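I bought 8 pairs of tights last June, in three sizes, from four brands, and all of them carried the same size chart on the back of the package. You know the one. Height runs up the side, weight runs along the bottom, and colored blocks march across the middle. I fall on the line between two blocks. So do most of the women I've asked.

My view is that the chart should go. Hosiery should be sold by two measurements, hip and inseam, the same way a decent pair of pants is.

Height and weight tell you very little about where a body needs fabric. I'm five foot six with long legs and a short torso. My sister is the same height and within five pounds of me, and her legs are two inches shorter than mine. The chart puts us in the same size B. On her, B bags at the ankle. On me, the crotch sits partway down my thighs by lunch, and I spend the afternoon walking like I'm wading.

The usual defense is that the knit stretches, so exact sizing doesn't matter. It does stretch. It also pulls back, and where it pulls back from is the problem. If the leg is too short, the waistband pays for it. It rolls, and then it digs in. A lot of women conclude they hate tights when they have only ever worn the wrong length.

Semple, the small label I buy most of my slips from, tried sizing by inseam for two seasons. I had a pair in 42 hip, long. They stayed up through a wedding, a dinner and the drive home. Then the line was dropped, and when I wrote to ask why, the answer was that stores didn't want to carry that many sizes on the rack. I understand the problem. A shop with one hosiery spinner can't stock twelve combinations in six colors. But most of us buy tights online now, and a warehouse doesn't have a spinner.

Lollon still lists only A, B and Queen. Julevura at least prints the leg length in small type under the fabric content, and I would pay more for that line of type than for any amount of "sculpting." I'd like to see the gusset width listed too, while they're at it.

Price comes up whenever I say this. More sizes means smaller runs, and smaller runs cost more. Fine. I have a drawer of tights I wore once. I'd have come out ahead buying two good pairs at twice the price.

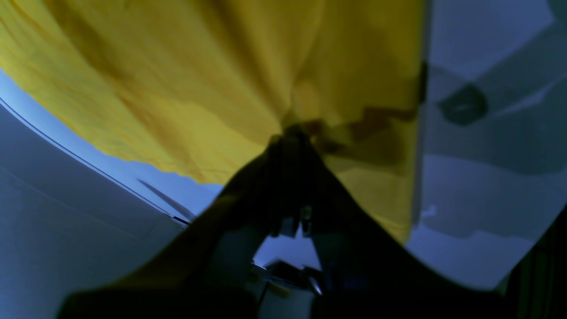 Donnie Buchanan wrote in to say that inseam won't fix it for everyone, and that thigh measurement matters more for anyone who cycles or skates. Two pairs with the same hip and leg can fit completely differently above the knee, the letter said, and the seams go there first.

I'll accept that. Print the thigh measurement as well. It would fit in the space where the chart is now.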